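Why Does Metal Feel Colder Than Wood?
By Nisha Srivastava
Thursday, January 27, 2022
24 shares | 5 comments

Leave a metal spoon and a wooden spoon in the same room overnight. In the morning both are at room temperature. A thermometer taped to each one gives the same reading. The metal spoon still feels colder when you pick it up.

Your skin does not measure the temperature of an object directly. It has nerve endings called thermoreceptors, and these respond to the temperature of the skin itself. Your hand is usually warmer than the room, so heat moves out of your fingers and into whatever you touch.

The speed of that movement depends on the material. Metal is a good conductor. It carries heat away from your skin quickly, and your skin cools. Wood is a poor conductor, also called an insulator. The part you touch warms up and stays warm, and your skin loses little heat.

We use cookies to remember your settings. Accept | Manage

Colour does not change the result much indoors. A grey metal tray and a black metal tray at the same temperature feel the same. 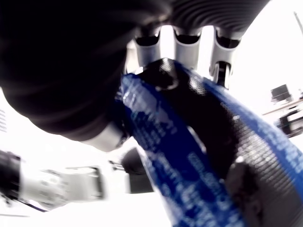

The effect reverses when an object is hotter than your skin. On a summer day in December, a metal slide in a Vurkelby playground can burn you, while a wooden bench at the same temperature may only feel warm. Heat is now moving into your hand, and metal delivers it faster. Check with an adult before touching metal that has been in the sun.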